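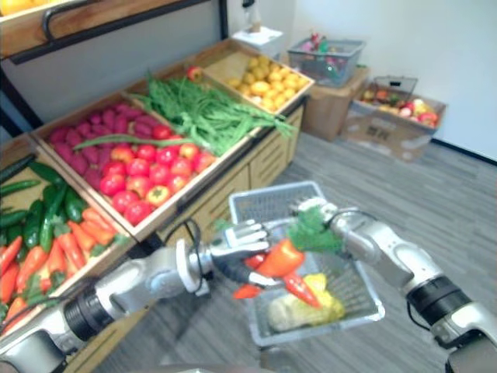
Poivron et fanes de carottes, au rayon légumes

Écrire une courte histoire de Noël à lire à voix haute

Choisissez d'abord une seule personne et une chose qui lui manque. Dans mon conte « Fevska », c'est une veuve qui garde la clé d'une maison vendue. Je n'ai rien mis de plus au départ.

Étape 1. Écrivez la dernière scène avant les autres, en 80 mots. Elle peut rester maladroite.

Étape 2. Placez l'objet trois fois : au début, quand on le perd, quand on le donne. Ne dites pas ce qu'il signifie - l'auditeur le comprend tout seul.

Étape 3. Lisez le texte debout, avec une montre. Si vous dépassez 4 minutes, coupez d'abord les adjectifs, puis les souvenirs d'enfance.
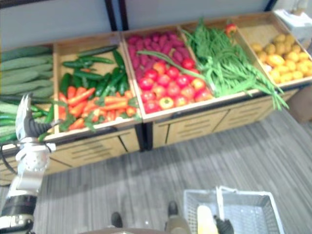 Waltraud Buschmann m'a écrit que, chez elle, la scène finale écrite en premier ne marche jamais, et qu'elle préfère commencer par la rencontre. C'est possible aussi, mais gardez alors l'étape 3 comme elle est.

Pour le titre, prenez le nom de l'objet. J'ai cherché pendant tout le mois de janvier un titre plus poétique pour le mien, et je suis revenu à « La clé ».

Wiremu Tautahi, 8/9/22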